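Driselo Puts Bin Picking in the Hands of Its Packing Crew

Trustden shop opens its robot test bench to the people who used to empty the bins

TRUSTDEN, October. I run the packing floor at Driselo, and when our front office asked who should write this announcement I said I'd do it myself, as long as I could write it the way I talk. So here goes!

Driselo makes and packs block sets for schools and clinics. If you've ever sat in a waiting room with a tub of long colored blocks on the floor, there's a fair chance they passed through our building. Starting this month, part of the sorting work on the Derese line is being handed over to a robot arm, and the people who used to do that sorting are the ones teaching it, checking it and (when it sulks) stopping it.

Let me explain what the job was. Parts arrive loose in deep bins. Somebody leans over the rim, reaches down, picks out a block, turns it the right way and sets it on the tray. Then they do it again. On a normal shift one person did that 1,920 times. I did it myself for eight years before I moved up to the desk, and I can tell you exactly which part of my back remembers it. The top of the bin is fine. It's the last layer that gets you, when you're folded in half over a metal edge with your arm stretched out to reach the far corner.

We've tried other things over the years. We had tilting stands, which helped the tall folks and annoyed everyone else. We had shallower bins, and those meant twice as many trips with the cart. When Stevinier, the integration shop across the river, offered to set up a test bench with us, I asked for one condition up front: my crew gets a say in every step, and no one loses hours over it. Management signed off on both, in writing, and the sheet is taped up by the time clock for anyone who wants to read it.

Twenty people work on my floor. All 20 are still here, and eight of them have now finished the training to run the bench on their own. They learned the pendant, they learned how to clear a stuck pick and they learned when to leave it alone and call for help. That last one took the longest, because we are a room full of people who like to fix things!

Mitiku Kumsa was the first to sign up. He's been on the Derese line longer than I've had my desk, and he went in with his arms crossed. "I figured it would be slow, and it is slower than me," Mitiku told me when I asked him for something to put in here. "But I go home now and I can pick up my daughter. I'll take slow." He's also the one who worked out that long blocks lying flat against each other are the hardest thing you can give a gripper, and he keeps setting up layouts like that on purpose. The Stevinier engineers have stopped acting surprised.

The tests are pretty plain to look at, I'll admit. A handful of blocks go in a metal bin, in whatever mess we feel like making, and the arm goes in after them.
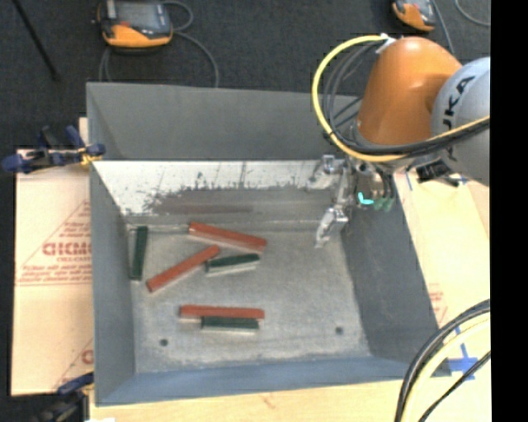
In our last full round we ran roughly 1,238 picks, and my crew wrote down every single miss by hand, with a note on how the block was lying. Those notes turned out to be worth more to the engineers than anything in the software logs, and I'm proud of that. It's the kind of thing you only know if you've had your own hand in the bin.

What changes day to day? The sorting job now rotates, so nobody spends a whole shift bent over. The trained folks get a higher pay grade, starting with the next check. Tray inspection, which we always rushed, finally has two people on it. And the morning meeting has gotten longer, which I hear about.

The bench stays in Trustden through the winter, and a second group starts training once the holiday orders are out the door. If you're a local employer thinking about something similar, come see us. Visits run at 2 in the afternoon, when the line is quiet enough to hear each other. Wear closed shoes, and ask for Mitiku.

Media and visit requests: Driselo packing floor office, Trustden.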